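Murkgate Residents' Association
Minutes, 1 July 2020

Present: Nipon Suksawat (chair), Blažena Vaněk (minutes), 11 households.

1. Water bills
The chair read out the letter from Hevby, which says the new meters are accurate and the June bills will stand. Several members did not believe it. One household was billed for 1,488 gallons in a week when the house was shut up. Hevby calls this "within normal use." Ms. Vaněk asked what normal use of an empty house would be. No reply has come to that question, sent twice.

2. Offer from Clular
Clular wants $200 per home for a leak sensor and promises savings of 50 percent. Mr. Suksawat asked where the figure came from and was sent a brochure. Agreed to take no action until they produce a bill from a real customer.

3. Kubíček Lane drain
Hevby reports the drain as cleared. Members from numbers 80 and 82 say the puddle is still there. Left open.

4. Next meeting
Date to be set once Hevby answers in writing. The chair does not expect this soon.
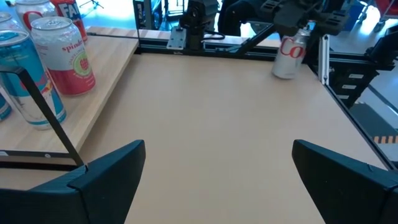
Bills for the meter check should be handed to Ms. Vaněk, with the account number left showing. She wants paper copies, as the online ones have changed once already. Sorting them needs a wide, clear surface, and the light tan tabletop beside the raised wood shelf will do for it. Originals go back to each household afterward.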